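Notebook, October, Sunday, Powell shed

Started late, heater was off when I got in. Seed room cold enough to see breath by the door, warmer at the back shelf. Trays ok I think. Put the heater on low and left the inner door open a crack so the glass doesnt drip on the labels again.

Main thing today: final count on the leek germ test, the Casance mix against our own. Sowed 178 in Casance. 109 up as of this morning, counting a seedling as up if the loop has cleared the surface. Not counting the humps. That's poor for leek, even old leek. Own mix tray is way ahead just by looking but I want to do that count in daylight and the light was going by the time I got to it. Do that first thing next session. Don't water it before, the splash moves the small ones.

Things that could be wrong with the Casance tray, in the order I thought of them:

Sowing depth. I did that tray at the end of the day and covered it by hand, no sieve. Dug down with a label at the low corner and found seed a good bit deeper than I meant. Some of it had a root and no loop. So it may be slow more than dead. Leave it another week, then tip the whole thing out and look.

Water. The mix is very peaty on top and goes hard when it dries. Once it's dry the water just runs to the edge and down the side of the plug. Bottom watered it this time, stood it in the gravel tray until the top darkened. Took ages, went and did something else and came back.

The seed. Same packet for both trays so it can't be the whole story, but the packet was opened last spring and lived in the drawer over the heater for part of the summer. Should not have been there. New rule, seed goes in the tin, tin goes in the cold cupboard, even if you're coming back in ten minutes.

Mix itself. Took a handful of each and squeezed. Own mix breaks up when you poke it, Casance stays in a lump. Smell fine on both. There are long woody bits in the Casance, picked out a couple as long as my finger. Whoever screens that stuff is using a big screen or none.

Also the cells. Casance tray is the old black type with the narrow bottoms, own mix is in the newer ones. I changed two things at once, which I have told other people off for. So whatever the count is it's not a clean test. Repeat with both in the same tray, half and half, marker down the middle, same day, same hand, same sieve.
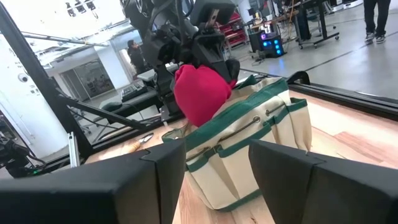

Own mix recipe, writing it out again because the card on the wall has got wet and the bottom line is gone: leaf mold, sieved twice. Loam from the stack behind Powell, sieved once and baked. Sharp sand. A small scoop of lime, less than you think. No feed at all for leeks and onions at sowing, they don't need it and it brings the algae. Feed at pricking out.

The leaf mold is the good stuff from the far bay, the one with the wire front. Near bay is not ready, still has whole oak leaves and it heats up if you stand a bag of it near the pipe. I put a sign on it. Sign has blown off already. Will wire it on.

Loam baking: did one batch. Oven tray, foil over, until a potato buried in the middle was cooked through. Old trick, works, smells terrible. Open both doors. Do not do it when there's anyone in for lunch.

Let it cool with the foil on. Last batch I uncovered hot and by the time it had cooled there was green fuzz starting on top within days, so something blew in. Lidded bin from now on, the one with the clip handles. Write the date on tape on the lid. Tape doesn't stick to a cold lid, so warm it first or use the paint pen.

Damping off: none in own mix. One patch in the Casance tray, near the middle, lying over at soil level with the pinched stem. Lifted out the patch with a spoon, plugs and all, and put dry sand in the holes. Fan on low across the shelf. Fan rattles on low, doesn't on the middle setting, but middle dries the edge rows. Wedge of cardboard under the foot fixed the rattle more or less.

Emotmont order. They have sent the wrong grit again. Asked for the horticultural grade, got the poultry one, which has shell in it. No use for the alpines or anything that wants it sour. Will do for paths, or top dressing the sage. Have kept back 2 bags unopened to return, rest is already open as I didn't look at the label until it was in the barrow. My fault partly. Their delivery note says the right thing and the bags say the wrong thing so keep the note. It's clipped inside the back cover of this book.

Also on the Emotmont order: labels came, good, the thick white ones. Pencil stays on them. Marker doesn't, whatever the packet says, it's gone purple on the ones out by the tap and on a couple you can't read it at all. Soft pencil only please, everyone, and write it on both ends so the end under the soil is still there when the sun has had the top.

Mouse. Something has been at the peas. Neat holes down one row, the empty skin left next to each one. Set traps along the wall side and put the glass over what's left. Broad beans not touched so far but I've moved them up to the high shelf. Check traps before doing anything else in the morning, and tap the shelf before reaching in behind.

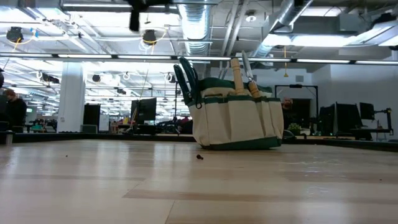
Heat mat. The new stat is reading higher than the probe thermometer by a fair amount, and I believe the probe. Checked the probe in ice water, sat right on zero. So the mat has been running cooler than the dial says all this time, and that could be part of the leek thing, though leeks like it cool. More of a worry for the peppers in spring. Have put tape on the dial with an arrow at where it really needs to be. Don't turn it back.

Try next time: stat sensor pushed into a plug of damp mix instead of lying on the mat. I bet that's most of it. It was lying half off the edge under the cable.

Momunholm beds. Walked over there after lunch while the trays were soaking. Ground is heavy, sticks to your boots, too wet to dig and I'm not going to force it. Last year we dug it in that state and had bricks until June. Leave the tarp on the top two beds and take it off the bottom one so the frost can get at it.

Garlic: not in yet. Want it in before the month is out. Cloves are sorted in the egg boxes, big ones for planting, small ones to the kitchen. 5 rows across the top bed, wide enough for the hoe to get down between. I planted it too close last time and had to hand weed the whole lot on my knees. Own saved bulbs for most of it, bought ones in the last row nearest the path so we can compare. Mark it with a proper stake this time, labels got pulled up by crows.

Overwintering onions there look ok. A bit of leaf tip yellowing on the windy side, probably just wind. Kale has whitefly, loads, comes up like smoke when you brush past. Can wait for a hard frost. Hosed the undersides anyway, made me feel better.

Water butt at Momunholm is full and the overflow is going straight onto the path. Needs a length of pipe to get it round to the ditch. Measured it with my arms, so measure it again before anyone buys pipe.

Back at Powell. Soaking done. Leek tray in Casance looked better already, top dark all over, no floating bits. Drained it on slats.

Tetsed the pH of both mixes with the strip kit since it was out. Own mix right about neutral by the color. Casance on the sour side, hard to call between two of the colors on the chart. Strips are old. Rainwater for both. Not going to hang anything on it until we have fresh strips.

Side thing, might be worth a page of its own later. The chitted leeks. A week back I put a pinch of the same seed on wet paper in a sandwich box on the shelf over the desk, forgot about it completely. Nearly all of it has a root. So seed is mostly alive! Summer in the drawer didn't kill it. That points back at the depth and the crust. Should have counted the pinch before I put it in, then I'd have a proper number. Do it again with a counted lot, on paper, alongside the half and half tray.

Pricked out the chitted ones into own mix with the tip of a wet pencil, seeing as they were there. Fiddly. Short row at the window end, label says chit.

Compost thermometer is missing from its hook. Wasn't in the sink or in the barrow. If you have it please just hang it back up.

To do
- own mix count, daylight, before watering
- traps
- sensor into damp plug, read again after an hour
- ring Emotmont re grit, note is in back of book
- strips, order fresh
- sign on near bay, wire not string
- half and half tray, sieve the cover
- garlic if it dries up at all
- pipe for the butt, measure properly
- rewrite wall card and put it in a plastic sleeve

Heater left on low, fan on low, inner door shut. Vent open one notch on the lee side. Forgot to write down the low temp off the max/min before I reset it, sorry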